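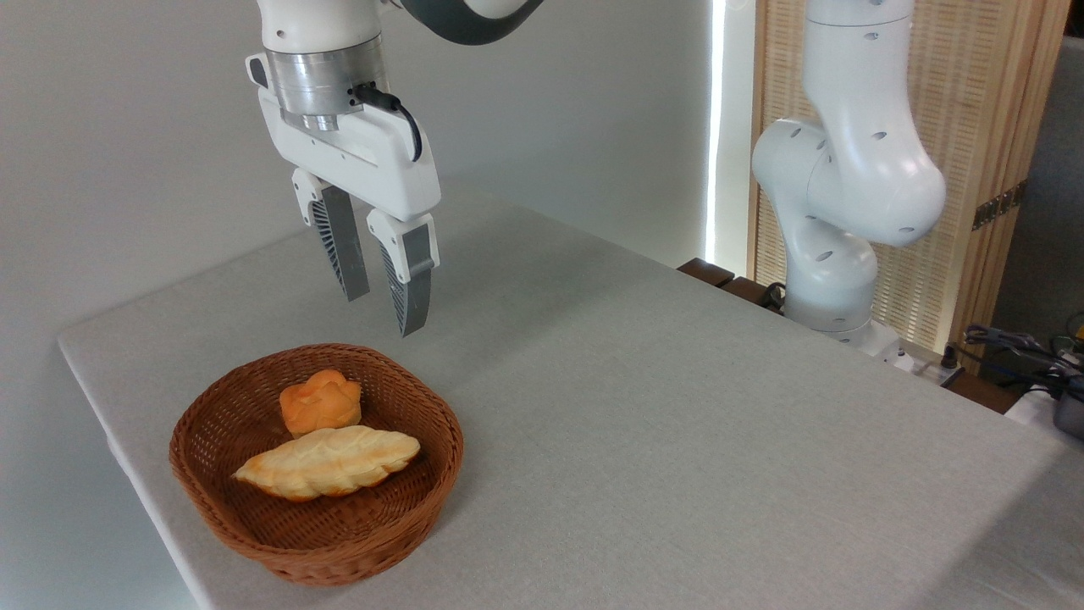 A glossy, deep golden bun in a round wicker basket.

Floarea Husar weighs everything twice. The first weighing is for the recipe and the second, a few minutes later, is for the record. She has run the dough laboratory at Statby for 14 years, and most of that time has gone into a question that sounds minor to people outside the trade: why enriched bread goes stale at different speeds when the flour, the oven and the baker are the same.

"People assume staling is drying," she says. "They put the loaf in a plastic bag, the moisture stays in, and two days later the crumb is firm anyway. So they blame the bag."

The mechanism is well established. When dough is baked, the starch granules take up water and swell, and part of their ordered structure is lost. As the bread cools, the starch begins to reorganize. Amylose, the straight-chain fraction, sets within hours and gives a fresh loaf enough structure to be sliced. Amylopectin, the branched fraction, recrystallizes over several days, and this slower process accounts for much of the firming that customers notice. Water also moves from the crumb to the crust, which is why a crisp crust turns leathery while the interior tightens.

Husar's work concerns the second part. Her group bakes small enriched pieces with milk, egg, butter and sugar in varying proportions, stores them under controlled conditions and compresses slices of crumb at fixed intervals. The instrument records the force required to reach a set depth. The current series has 613 compression curves in it, and she has looked at each one on paper.

"The software gives you a single number per slice," she says. "The number is fine. But the shape of the curve tells you whether you cut through a large bubble, and then the number means nothing. I threw out a whole batch in December for that reason. The shaping was uneven and we had tunnels all through the crumb."

Shaping is a recurring subject. A round bun is the simplest case, with one skin under even tension. Braids, knots and folded flower shapes introduce internal seams, and each seam is a place where two surfaces that dried slightly during handling have been pressed together. According to Husar, crumb near a seam is generally denser than crumb in the middle of a strand, and it does not firm at the same rate.

"With a folded shape you have more crust for the same weight of dough," she says. "More crust means more surface for water to travel to. It looks better on the counter and it ages faster. That is the trade, and I think most bakers know it without having measured it."

Her colleague Vasilică Ardeleanu came to Statby from production. He managed the night shift at the Lorusov bakery, which supplied rolls to hotels and hospital kitchens, and his interest in staling began with returned trays. He is skeptical of laboratory storage.

"We keep samples at one temperature," Ardeleanu says. "A delivery van does not. The rolls leave at four in the morning, they sit on a loading dock, then somebody puts them in a refrigerator because they think cold keeps bread fresh. The refrigerator is the worst place in the building."

On this point the two agree. Starch recrystallizes faster at refrigerator temperature than at room temperature. Freezing is a different matter: once the crumb is well below its freezing point, the water is immobilized and the process nearly stops. The damage is done on the way down and on the way back up, when the bread passes through the range in which staling is quickest. Ardeleanu recommends freezing in small quantities, wrapped tightly, and thawing at room temperature in the wrapping.

They disagree about fat. Ardeleanu holds that butter above a certain level buys very little shelf life and mainly hides firmness, so that a stale roll feels softer in the mouth than the instrument says it is. Husar is not ready to separate the two effects.

"He may be right," she says. "But I can't publish what a thing feels like unless I have a panel, and I can't get a panel to agree on the word 'soft'. We ran one on a Tuesday and again the week after with the same bread recipe, and the scores moved more than the bread did."

The panel work has since gone to Frimpong, a sensory testing firm, which uses trained assessors and reference samples. Results are expected after the storage trials end. Husar expects them to show a lag between measured firmness and perceived firmness in the richer doughs – how long a lag, she declines to say.

A second line of work involves precooked flour pastes. A portion of the flour, usually a small one, is heated with water or milk until it thickens, then cooled and mixed into the dough. The gelatinized starch holds more water than raw flour can, so the dough tolerates a higher hydration without becoming unmanageable. The method is old and widely used at home. In the Statby trials, buns made with a paste were still acceptable on day 4 by the laboratory's own limit, while the control had passed that limit the day before.

"I would be careful with that," Husar says. "It was one flour. We bought it from the mill at Firkalside, and their wheat was high in protein that season. We have to repeat it with a weaker flour before I say anything general."

Asked what a home baker should take from all this, she gives a short list and no theory. Cool the bread completely before wrapping it. Keep it at room temperature if it will be eaten within two days and freeze it if it won't. Warm older bread before serving, as heat melts part of the recrystallized starch and the crumb softens again. The effect is temporary, and a reheated roll firms quickly once it cools, so only what will be eaten should go in the oven.

Ardeleanu adds that an open basket is for serving. "An hour on the table is no problem," he says. "Overnight, you have made breadcrumbs."

The next series, 107 pieces in a single dough with three shapes, goes into storage when the humidity cabinet has been recalibrated.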